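3.2 Tonwertkorrektur und Weißabgleich

Korrigiert wurde ausschließlich an Rohdaten, 16 Bit, ohne Herstellerprofil. Stapel mit 239 Aufnahmen, davon 22 als Referenz zurückgelegt. Reihenfolge immer gleich: erst Weißabgleich, dann Gradation, lokale Eingriffe zuletzt. Benavides und Ferreira arbeiteten unabhängig voneinander, jeweils am selben Monitor (Nirby, kalibriert im Juli).

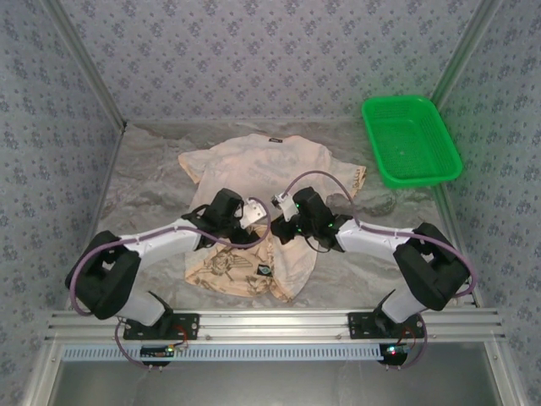 Abb. 4a: T-Shirt, hell pfirsichfarben, auf grau marmorierter Fläche.

Helle, wenig gesättigte Töne kippen schnell – schon kleine Verschiebungen richtung Magenta fallen auf. Pipette auf neutralem Grau brachte nur bedingt Abhilfe, bei gemischtem Licht gar keine. Deshalb zusätzlich manuelle Kontrolle über das Histogramm, Kanal für Kanal. Zeitaufwand pro Bild im Mittel 29 Sekunden, bei Ruiz-Ortega deutlich mehr.
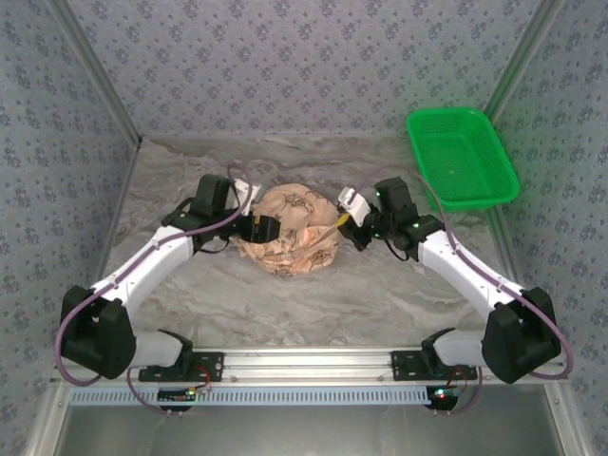
Die Maskierung nach Farbbereich (Verfahren Grellov) setzt einen klaren Abstand im Farbton voraus. Bei Haut und Holz oft nicht gegeben. Ein kräftiges Grün wie das des Korbes hinten rechts lässt sich sauber isolieren, das Pfirsich-Beige des zerknitterten Materials gegen die bräunlichen Adern der Platte dagegen kaum. Hier also Luminanzmaske, weiche Kante, danach von Hand nachgezogen. Insgesammt knapp 518 Masken, Verwerfungen nicht mitgezählt.
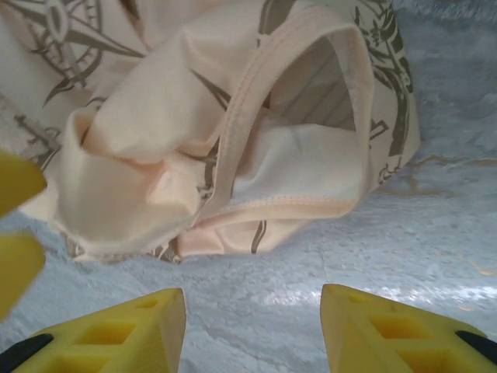

Abb. 4b: Heller Stoff mit dunklem, olivgrauem Druck; oben links eine Kompassrose.

Abwedeln und Nachbelichten nur auf eigener Ebene, Deckkraft niedrig. Lokaler Kontrast separat, sonst Säume an dunklen Kanten. Schumacher schlägt dafür den Curkus-Filter vor, hier nicht geprüft. Ergebnisse der Sichtprüfung siehe 3.3.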